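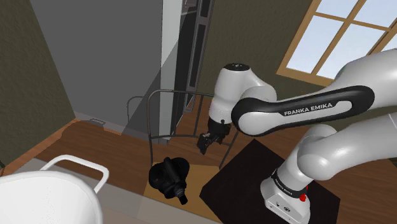
Arm in simulation stops dead partway through reach, no collision reported

Posted by tarn_hollow in Simulation and Virtual Cells

I've got a Franka arm set up in a simulated room and I'm trying to get it to go down and pick a camera up off the floor. The arm is mounted on a dark square platform and there are a couple of metal wire chairs in the room, one of them fairly near where the hand has to travel.

The fault is this. The arm swings out from its rest pose, gets the hand over near the closer chair, starts down and then stops. It doesn't shake or drift. The joint velocities go to zero and stay there until the episode times out. The log has no collision event and no joint limit warning. The only line I get is "goal tolerance not met", repeated until the end.

I ran 114 episodes overnight with small random changes to where the camera lies. It stopped in most of them, and as far as I can tell at close to the same height each time. In the ones that didn't stop, the hand got to the floor but the fingers closed beside the lens instead of around the body.

What I've tried so far:

Raised the step limit from 500 to 2,000. It just sits there for longer.
Lowered the approach speed. Same height, same stop.
Swapped the camera for a plain box of a similar size. Same stop.
Moved the bin out of the room altogether. No change.

I haven't touched the chairs because the room came as a package and I was told to leave the layout as it is. The planner is the Skestosby one with default settings. The room was converted by someone at Statano before I started, and I don't have the original files.

My supervisor wants this policy on the real arm by the end of March and I don't want to go near the hardware with something that freezes for no reason I can find. Any ideas where to look?

Puspita Mandagi
Accepted by the poster

It's very likely the collision shape on the chair. I had nearly the same thing with a wire shelf.

What gets drawn on your screen and what the physics and planner use are two separate meshes. When a room gets converted, the usual default is to wrap each object in one convex hull. For a solid box that's fine. For a chair made of thin rods you end up with a solid lump that fills in all the gaps, including the space between the backrest and the seat, and underneath between the legs. On screen you can see straight through it. To the planner it's a boulder.

That would also explain the missing collision event. The planner keeps a margin around every obstacle, so the hand never touches the hull. It comes up to the margin, can't find a way past it that still leads to the goal, and holds. Nothing has hit anything, so there's nothing to log. The message about goal tolerance is just the goal checker on its timer and won't tell you anything useful.

To check it:

Turn on the collision view in the viewer. It's under the display menu in most builds and is off by default. If the chair turns into a solid shape, you've found it.

Then switch off collision for that one chair and run 20 episodes. Don't change anything else. If the arm gets to the floor every time, put the collision back on and fix the shape.

To fix it, run a convex decomposition on the chair mesh so it's made up of lots of small hulls, or build the rods by hand out of capsules. Capsules are more work but they run faster and don't leave odd spikes at the joins. Do both chairs while you're there, even if only one is in the way now.

Please don't leave the chair's collision off and call it fixed. The policy will learn to put its forearm through a chair, and on the real arm it'll try to do that to whatever is standing there. I've seen a wrist cover cracked that way. It was going slowly, too.

The fingers closing beside the lens is a separate problem. Look at where the grasp target is defined. If it's the centre of the bounding box, then with a camera lying on its side and the lens sticking out, the centre will be off toward the lens. Set the target on the body by hand.

Comment from tarn_hollow

Turned on the collision view and you're right, the chair is one big blob. The edge of it is right under where the hand stops. With its collision off, all 20 runs got down to the floor. I've turned it back on and started the decomposition. Thank you.

Comment from Puspita Mandagi

Good. Check the friction on the new pieces when it's done. Some converters reset it to zero.

gullywasher

Have you updated your drivers? I had a lot of freezing on an older card and it went away after a clean install. Also try running it without the viewer open.

Comment from tarn_hollow

Drivers are current. It isn't the program that freezes, it's the arm in it. The clock keeps counting.

Comment from gullywasher

Fair enough, I misread it.

metwally_cell2

The first answer covers the cause. I look after two real arms at Metwally and want to add something about the March date.

A stop in simulation costs you an evening. The part I'd worry about is the episodes that didn't stop. You had a planner hemmed in by a false obstacle, and in some runs it still found a way down. Go and look at those paths. When a planner is squeezed like that it can pick strange elbow positions to get around, and if you've been saving those runs as training data then the policy has them in it. I'd throw out everything recorded before the chair was fixed and record again. We kept ours once to save time and spent much longer tracking down why the elbow kept swinging out wide over the edge of the bench.

Before you run on hardware:

Cap the speed well below what the arm can do. Do this in the arm's own controller and leave the cap in your script as a second one.
Set a virtual wall below the hand so it can't be driven into the floor. A pickup from floor level leaves very little room for error in height, and the height of your real platform won't match the model until you measure it.
Have one person whose only job is to hold the stop button. They don't look at the screen or take notes.
Do the first runs with no object, and with the hand stopping well above the floor.
Add a watchdog that ends the run if the joints have been still for a few seconds and the goal hasn't been reached. You need this in simulation as well. It would have told you something was wrong on the first episode.

On that last one, treat a stopped arm as live. If it's holding because the planner has no path, and someone walks up and moves the obstacle, it may find a path and go. We had that happen with a trolley. The bloke who moved it was fine but he'd had his arm well inside the reach.

Comment from tarn_hollow

I hadn't thought about the saved runs. They did go into the training set. I'll pull them and tell my supervisor the date has to move.

Comment from hondau_rd

Same problem with a wire basket here. The decomposition came out with so many pieces that the sim slowed to a crawl, so we went with capsules in the end. Set a limit on the number of hulls before you start it.

Comment from tarn_hollow

Mine's still going. I'll stop it and put a limit on.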